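Fulldale Community Board > Health & Local Services
Thread: Flu shots at the Fulldale clinic, anyone had luck??

vilja_o
Rang the clinic three times this morning. First time 20 minutes on hold then dropped out. Second time told no stock for under fives till "sometime in May". Third time engaged. My two both start at the new daycare soon and they want it done. Anyone know who's got the kids ones?

sombat.onsri
Chemist on Brullska Rd had adult ones last week. Pretty sure they wont do littlies though, you need the GP or the council nurse.

Kalman V
Council nurse is at the library hall, walk in, mornings only. Took my grandson. In and out. Free for under fives, dunno what the fuss is

vilja_o
Thanks Kalman. Do they need the blue book or is the Medicare card enough?

Kalman V
Took both. She only looked at the card

rattana_s
Careful, library hall ran out last time I went. We queued with a grizzly toddler and got sent home. Ring first.

Kalman V
You can't ring them, thats the whole point of walk in

rattana_s
You can. Number's on the council page right down the bottom.

tinroof2783
Unpopular opinion, we never bother. Had it once, got crook the next day, never again. Kids need to build up there immunity

wanpen
It can't give you the flu, there's no live virus in the needle. Sore arm, bit of a temp maybe. I'm a ward clerk not a nurse but I've seen enough little ones come in on oxygen this past winter, please don't put people off.

tinroof2783
Not putting anyone off. Just saying what happened to me

sombat.onsri
You had a cold mate

rattana_s
Also Vilja, if yours have never had one they'll need two doses, a month apart. Daycare didn't mention that to us and we had to go back. Book the second while you're there.

vilja_o
Oh great, two lots of screaming. Thank you, did not know that.

wanpen
Jelly snake straight after. Works on mine. Also worked on my husband

Kalman V
Anyway clinic should put on another receptionist. One person on phones for the whole town is a joke. 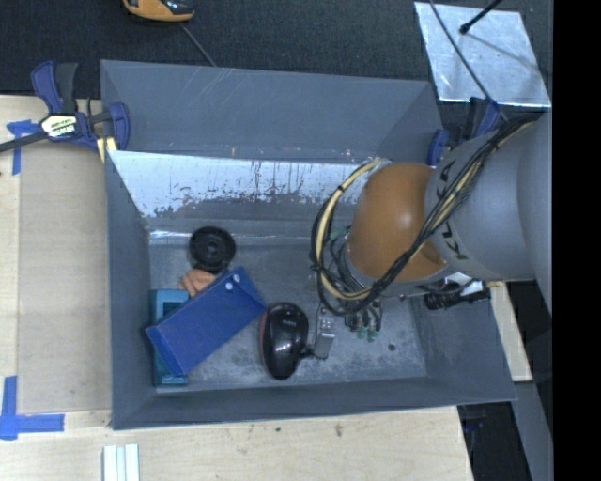

KUKA arm over the grey bin

sombat.onsri
They did have a second one, she left. They've been advertising for ages, its the pay

Kalman V
Then pay more

rattana_s
With what? It's a bulk billing clinic, Kalman. They're barely open as is.

vilja_o
Update, rang the council number. Library hall has the kids ones, more coming. Going first thing tomorrow with snakes.

wanpen
Good luck!! Long sleeves are a pain, put them in a tshirt

tinroof2783
Hope it goes ok for the kids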